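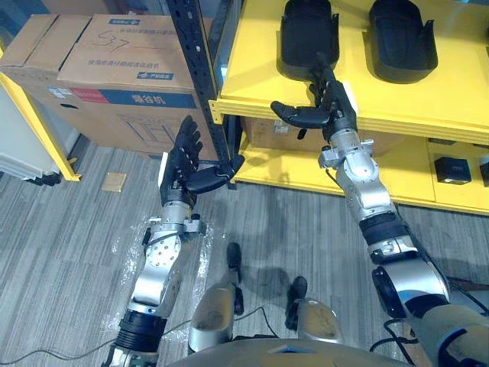 Hands up by the yellow shelves, Burkcombe robotics club.

Summer build nights at Burkcombe

Hi all! I'm Sabina Roy, and I've been promising a gallery since spring, so I finally sat down and picked a few from our storage room sessions. We call the humanoid Ument (Oisín Kavanagh won the naming vote and will not let it go) and our project this summer is tidying: pick a part up, carry it over, put it down where it belongs. Sounds easy. I thought so too!

Trays and bins

The black trays shaped like shoe soles have become our favorite practice part. They're curved and they have raised rims, so you have to think hard about where each hand goes.

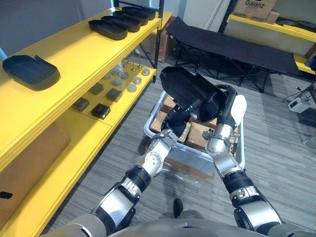 Jae-hoon Sung wrote most of the two-handed code, and he and I argued for a whole evening over whether both arms should start moving together. I said yes, he said no, and we went with his version – mine kept twisting the tray. Thilini Patwary has been logging every try in a spreadsheet, and her goal is 500 before school starts. As of 24/07/2024 we have 80, so come on, people, sign up for slots!

Close work

Ashraful Debnath looks after the wrist camera views, and he loves the odd angles you get when everything is inches away. Dark plastic, a ridged rim, a bit of yellow behind it. I could stare at these for ages.
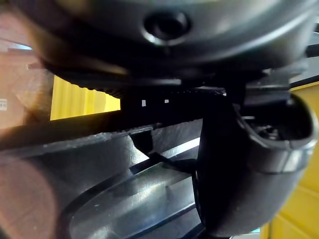

Come build with us

We have room for 6 more students this fall, grades nine and up, and you don't need to know any code yet. Our next open house is in October. Bring a snack to share and wear closed shoes, please!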